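Week 6 handout. Work and Automation, evening section
Topic: the sorting line, the people on it, what moves when the picking moves

Read before class: chapter on task vs. job, plus the two short pieces in the packet (the Kaltasach one and the Tavares one). If you only have time for one, read Kaltasach. Room opens at 5:30, we start at 6.

1. Where we left off

Last week: a job is a bundle of tasks. Machines take tasks. Sometimes they take enough of them that the job goes too, but usually the bundle gets retied. Keep asking: who gets the leftover tasks, and did anyone's pay change when they got them?

Terms you should have by now: task, bundle, pace, exception, handoff. If "exception" is still fuzzy, go back to the notes from week 4. It comes up everywhere tonight.

2. The case: Kaltasach

Produce packing house. Mixed boxes, so every box has several kinds of fruit and vegetable in it, which makes it harder than a line that runs apples all day. 90 people on the packing floor in August when it peaks, far fewer in winter.

Before the change, a packer did the following in one shift:
- pulled items from bins
- looked them over, tossed the bad ones
- placed them in the box, heavy stuff low
- fixed the box if it came up short
- talked to the person next to them (this is a task! we will come back to it)

After: arms do the pulling and the placing at 16 stations. People do the looking over, the fixing, and a new thing called tending. Tending = watching a station, clearing it when it stops, restarting it. One tender covers several stations. How many depends on who you ask, the manager's number and the tenders' number don't match in the reading.

Notice nobody's title changed at first. Still "packer" on the pay slip. The work under the title was very different by the end of the season. Ask yourselves why a company would leave the title alone.

3. Why picking is the hard part

People assume lifting is the problem for machines. Lifting is easy. The trouble is that a carrot, a lemon and a bunch of leaves each want a different grip, and they never lie the same way twice. Round things roll. Leafy tops catch. One thing half hides another. A basket has a rim you can hit on the way in.

A person deals with all of this without thinking, which is why it never got written down in the old job description. "Pick and place" was one line. When Kaltasach tried to list what a packer's hands were doing they ended up with 17 separate steps and the packers said they missed some.

So the practice setup is usually small. A table, a basket, a handful of shapes, and a lot of repeats. Toy food gets used for this because it doesn't bruise or rot and you can drop it all day.
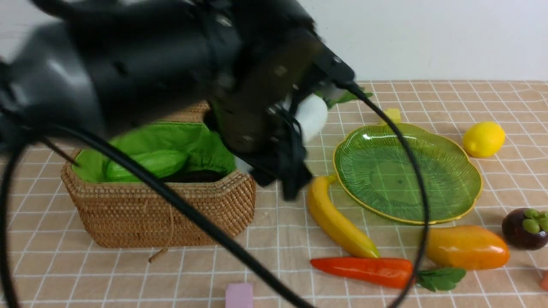

Fig. 1. Pick-and-place on a tabletop: gripper holding a white item with green leaves beside the basket, other produce shapes and a green plate to the right.

Things to think about with Fig. 1. The fruit and vegetables are spread out with some space around them, mostly. Now think of a packing bin, everything piled. What would have to be done to a bin so that the arm gets something closer to the table? Somebody has to do that spreading out. At Kaltasach it was the bin crew, who weren't in the original plan at all and found themselves with an extra step at the front of the line.

This is a pattern, write it down: work moves upstream. The machine needs tidy input, so the tidying becomes a job. It tends to be lower paid than the job it feeds.

4. What the tenders say

From the interviews in the packet. Summarizing, read the originals.

Body: better. Wrists and shoulders mainly. Several older packers said they would not go back to full-time hand packing.

Attention: worse. Long stretches of nothing, then three stations stop together. You can't look away and you can't do anything either. One tender says her feet hurt less and her head hurts more.

Talk: mostly gone. Stations are spaced out, so the person who used to be at your elbow is now across the aisle. Training used to happen through that talk. New hires at Kaltasach now get a video and a half shift with a tender, and the older workers think it's not enough. I agree with them but argue with me.

Pace: mixed. The arm doesn't rush you. The stop light does. When a station stops a clock starts, and the clock goes on a report. The tenders knew about the report before they were told about it officaly, see the packet for how.

5. Compare: Tavares

Smaller shop, dry goods and some produce. Brought in arms from the same supplier (Ellulora) and did two things differently.

First, packers picked the test items. They brought in the worst stuff they could think of, long things, knobbly things, things with stems. The list of failures came out of that and it was posted on the wall where everybody could add to it.

Second, rotation. Two hours tending, two hours on repair boxes, then swap. Costs some output. Tavares kept it anyway because fewer people quit.

Not a fairy tale. Hours got cut in the slow months, and the seasonal workers had no part in the testing since they weren't there yet. The rotation only covers permanent staff. Keep that in mind when somebody in discussion calls Tavares the good one.

6. Numbers, quickly

Suppose a station handles 1,000 picks between breaks. Say it misses 2 in every hundred. That's 20 times a person walks over, reaches in, clears it, restarts. Now give that person four stations. 80 interruptions. Doesn't sound like "automated" from where she stands.

Drop the misses to 1 in a hundred and management will want to give her eight stations. Same 80. Do the arithmetic yourself with other numbers, it is worth five minutes. The gain from a better machine can go to the worker or to the station count, and that's a decision made by people in an office.

7. Who else is in the picture

Easy to forget:
- maintenance (more of it, and higher paid, mostly hired from outside)
- cleaning crew (cables and housings to work around, same time allowed as before)
- schedulers, who now use Justavmont, the shift software that reads the stop reports
- the bin crew, see section 3

Justavmont deserves its own week and we will not have one. Short version: it gives more hours to tenders with fewer logged stops. But stops depend partly on what's in the bin. So a tender stationed on leafy stuff looks worse than a tender on lemons. Somebody at Kaltasach caught this, took most of a season to get it changed.

8. For discussion

Pick one and come with notes, half a page is fine.

a) Should tending pay more than packing, less, or the same? Use at least one task from the list in section 2.
b) Your shop gets four arms. You may write three rules before they are switched on. What are they?
c) Talk to someone whose job had a piece automated in the last few years. What did they pick up in exchange? Parents and in-laws count.

Group work: bring your task lists from last week, we are going to mark them up. P = pulled out by the machine, L = left over, N = new. If you lost yours make a another one before class, don't do it at the table.

Short paper due in two weeks, same format as the first. No title page please.

Next time: warehouses, and the walking question. Packet pages go up tomorrow night.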